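Search this site
Enter keywords
Print this page
E-mail this page

Two-Handed Fetch in a Furnished Room: Gallery

The pictures on this page belong to the Judero study of whole-body fetch tasks. The study asks a narrow question: when a humanoid has to hold a container in one hand and pick up an object with the other, does it help to plan both arms together, or is it enough to plan the picking arm and let the other arm react? The task used throughout is a fruit placed in a shelf cubby and a basket carried by its handle. The robot starts facing the shelves, takes the fruit, and is scored on whether the fruit ends up in the basket with the basket still in the hand.

Two controllers were compared. The first, called Emton in our reports, plans a path for the picking arm and treats the basket arm as a spring that returns to a fixed pose. The second, called Lecomte, plans one path for both arms and the waist and updates it while the robot moves. Both use the same grasp model, the same balance controller and the same limits on joint speed. The object pose estimate is also shared, so a poor estimate affects both controllers in the same way.

Each controller was given 62 trials. The order was mixed so that neither had all of its trials at the start of a session, when the joints are cold and the friction terms are least accurate. The total was 124 trials.

1. Reach with the basket held low

The basket arm stays low in front of the lower compartments and the picking arm enters the cubby from the side. Under Lecomte the two hands are kept at different heights until the grasp is confirmed. An early version allowed them to come level, and the forearms then competed for the same space in front of the dividers.
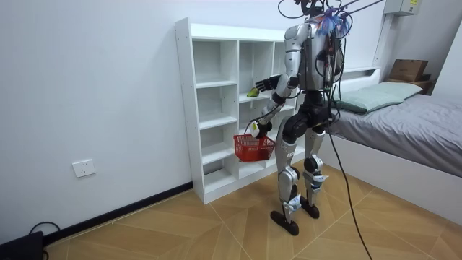

Upper hand at the fruit, lower hand at the basket, both knees slightly bent.

The knee bend is set by the balance controller and is the same for both methods. A straighter stance gives more reach but leaves less room to correct when the picking arm is extended. We tried three stance heights in pilot runs and kept the middle one. The pilot runs are not included in the totals.

The shelf itself is a hard case for arm planning. Its vertical dividers limit the angle at which the wrist can enter, and a hand with spread fingers takes up more width than the fruit does. The planner therefore checks the open hand against the dividers first and the closed hand second. Reversing this order saved some computing time in simulation, but on the robot it produced entry paths that had to be dropped halfway.

2. Holding the basket while the body moves

A basket hanging from a handle swings when the waist turns. Emton does not model the swing. It only limits how fast the basket arm may return to its set pose. Lecomte includes the basket as a hanging mass with one estimated length, taken from the handle to the center of the basket, and slows the waist when the predicted swing would bring the rim into contact with the shelf.

The estimated length is entered by hand before a session. It is not learned. An error of a few percent made no difference we could measure, but entering the value for the wrong basket did, and the log now stores the value with each trial.

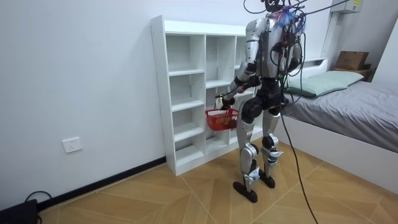 3. Closing on the fruit

The last part of the reach is the same under both controllers. The planner hands over to a grasp routine that moves the fingers until the motor currents show contact, then waits 80 milliseconds before increasing force. The wait lets the estimate settle. Without it, light contact from one finger was sometimes read as a full grasp, and the arm began to withdraw too early.

Fruit was chosen because it is slightly uneven in shape and can roll. Blocks were used in the Wernden tests that came before this study, and the grasp routine passed those tests with settings that later turned out to be too stiff for a curved surface. With fruit, the usual fault is that the first finger to touch pushes the object toward the back of the cubby before the thumb has closed. The routine now treats movement of the object during contact as a reason to open and try again, with a limit of two further attempts per trial.

The view from the head matters most at this stage. A finger lying across the fruit hides part of its outline, and the pose estimate then rests on the part still in view. 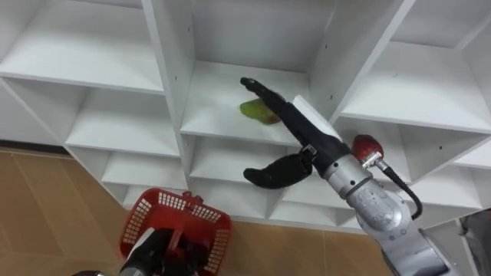
For this reason the estimate is frozen once more than a set share of the outline is covered. The fingers then work from the last good pose and from motor current alone. Earlier versions kept updating the estimate throughout, and the reported center of the object drifted toward whichever side remained visible. Freezing it removed the drift but means that a roll late in the grasp is detected by current only — a weaker signal, and one that is noisy in the smaller finger joints.

4. Result

Lecomte completed 15 more trials than Emton. Most of the difference came from trials in which the basket touched the shelf during the turn of the waist. Grasp failures were divided almost evenly between the two controllers, as expected, given that both use the same routine. We take this as support for planning the arms together when one of them carries a hanging load. It does not show that the same gain would appear with a rigid container such as a tray or a box, and that comparison has not been run.

Lecomte is slower. It replans during the whole reach, and the waist limit adds time to every trial, including those in which the basket would have cleared the shelf without it. Part of this cost could be removed by switching the limit off when the rim is far from the dividers. A version with that change is being tested now on the same shelf and will be reported separately.

Notes on scoring

A trial counts as complete only if the fruit rests in the basket and the basket is still held when the arms return to the start pose. Trials stopped by the operator count as failures for the controller in use. Trials stopped by a network fault were repeated, and the faulty log was kept but left out of the totals.

Print this page
E-mail this page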